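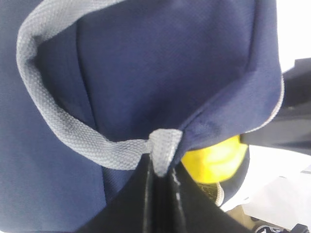 Flidton_robomom

June 3, 2018

Hi all! I help out with the Loker robotics club and our big project this year is getting the arm to pick up a bag by its handle. The kids have it closing on the gray strap on the navy bag, which made me so happy, but the grip bunches the webbing up tight and we can't agree on whether that's a problem. Would you go for a wider grip (pads, maybe?) or leave well enough alone?

tothbot7

Lovely work, tell the kids so! I'd leave it. A pinched strap can't slide sideways, and we ran more than 100 lifts at our school that way with no trouble.

Nendoda

Have to disagree with tothbot7, with love. Bunched webbing is fine on a light bag, but put 900 grams in there and it may creep out of the fingers. We glued on rubber pads in November and the students were a lot less nervous after that.

tothbot7

Fair, ours were all empty bags. I still wouldn't glue anything until they've tried it with some weight in.

Flidton_robomom

Thank you both! We have 3 meetings left, so I think we'll try weight first and keep the pads in the drawer. One of the kids wants to try coming in from the side too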